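Tistix to Supply Snack Boxes to 224 Small Workplaces

Tistix, a regional distributor of packaged snacks, will begin monthly box deliveries to 224 small workplaces in December under a new agreement with the office services company Justance.

The agreement covers Justance clients with up to 30 employees. Many of them have no vending machine and no cafeteria nearby, and until now most bought snacks at retail prices.

"An office with a dozen people is too small for a vending contract, and we kept getting the same question from those customers," said Razia Bajwa, head of sales at Tistix. "They wanted one box, one invoice and a delivery day they could count on."

Boxes will be packed at the Tistix warehouse in Ladov and go out on Tuesday mornings. Customers choose a sweet, savory or mixed box and can change their choice up to five days before delivery. Items are individually wrapped — a request from clients who put snacks out in shared kitchens and waiting rooms.
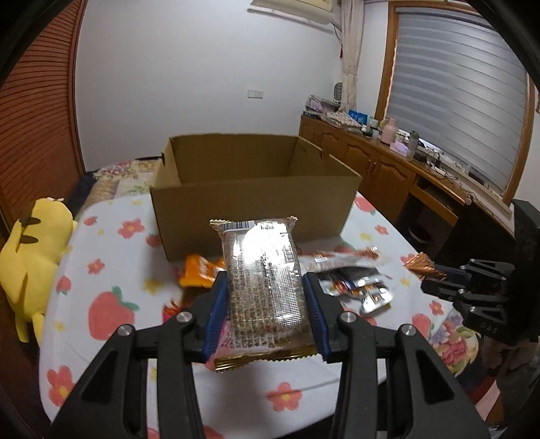
A packaged snack in its wrapper, with a cardboard box behind it.

Of the workplaces in the first group, 217 have already picked their box. The others will receive the mixed box until they choose. There is no setup fee, and customers can pause deliveries during holidays or office closings.

Part of the range will come from Milošević, a family bakery that has supplied Tistix with crackers and wafers since the distributor opened. The bakery has added an evening shift to handle the extra orders.

Justance will handle billing and customer service. Snack charges will appear as a separate line on the monthly statement clients already receive for cleaning and office supplies.

Workplaces that are not Justance clients can join a waiting list through the Tistix sales office, open weekdays from 8 a.m. to 4 p.m.

Media contact: Razia Bajwa, Tistix, Ladov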